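Contactless locks, three months in

Apr 6, 2022

Our landlord swapped the brass keys for plastic fobs in the winter, and I have been grumbling ever since. The system is by a firm called Bistell. There is a reader by the street door, another by the bike store and a third on each flat. The leaflet through the letterbox promised "bank-level security", a phrase I have learned to read as "we bought some chips".

So I bought a cheap USB reader of my own, a Brivard, and had a look at my fob. I should say I only looked at mine, and that I'm no expert. I can follow a guide and swear at a driver.

The first thing I found is that the fob hands over its serial number to anything that asks. That is normal, and by itself it doesn't mean much. What matters is whether the door checks anything else. The card inside mine is an older sort with memory blocks you can lock using a secret, and as far as I could tell every one of those blocks was still set to the factory default. Blank, the lot of them. If the door is reading anything beyond the serial number, I can't think where it would be kept.

I wrote to Bistell and asked. The reply came from a Jeferson Siqueira, who was polite and quick, and who told me the readers "support encrypted credentials". I'm sure they do. My kettle supports being descaled. I wrote back to ask whether our building had that switched on, and he said it was a matter for the installer.

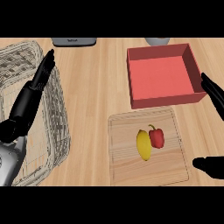
The installer is Teixeira, and they have an answering machine. I have left three messages on it.

Meanwhile a replacement fob costs 50 pounds. The same blank, bought by the bag, is pennies. I could live with a mark-up for the bother of adding it to the system, but when my neighbour lost hers the new one was done on the doorstep in less time than it took to find a pen. Nor could anyone tell her if the old one had been cancelled. She tried to get that in writing and is still trying.

People tell me the old keys could be copied at any heel bar, and that's true. But a copied key leaves you with a lock you understand. I don't much like a log of every time I come home either, and the leaflet has nothing on how long that is kept or who can read it.

There's talk of moving us to a phone app called Gasto in June. I've read the page for it twice. It says "seamless" a great deal and doesn't say what happens when your battery dies in the rain. I've asked for a printed copy of the terms before I install anything, and I've kept my brass key in the drawer.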